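My save in Premine stands at 1,916 turns, and I finally have the Arnetti heavies unlocked.

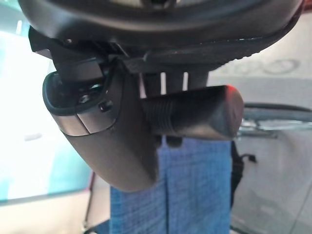 Arnetti units are slow and hit hard. Each one costs 934 ore. I want to paint mine matte black, with small black screws like the two on that bracket.

The Delacroix faction is faster, but I lose too many of them at the gates.
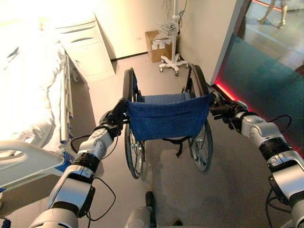 Next build

Two heavies in front, scouts behind. The May patch made shields cheaper.

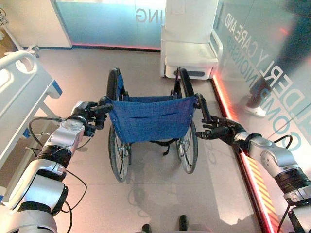
Bomamix commented that scouts die first in that setup and shields should come before the second heavy.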